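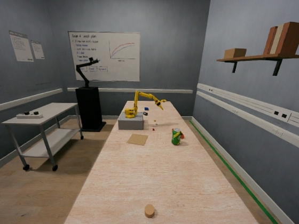
Long pale table, yellow arm at the far left side

I've had Zuna, the currency charting app from Gatitell, open every morning for 14 weeks and I'm still finding things to like! The price alerts are my favorite - set a level on the euro or the yen and your phone buzzes when it trades.
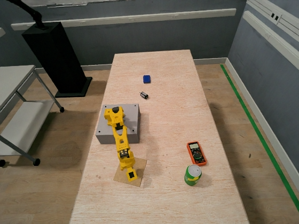 Yellow arm on its gray base

Drawing trend lines is quick, and they stay put when you switch from hourly to daily.

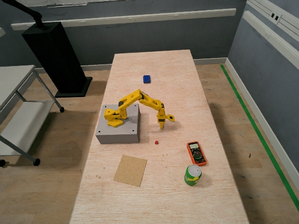
The practice account starts you with $3000, plenty for testing a stop. My one gripe is the news feed, which repeats headlines.

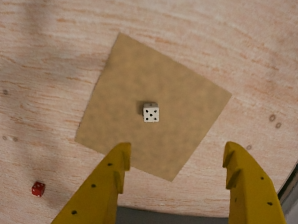 Can I save more than one chart layout?
You can keep up to 40, and they sync to your phone.

Reviewed by Hiwot Admasu, 5/30/21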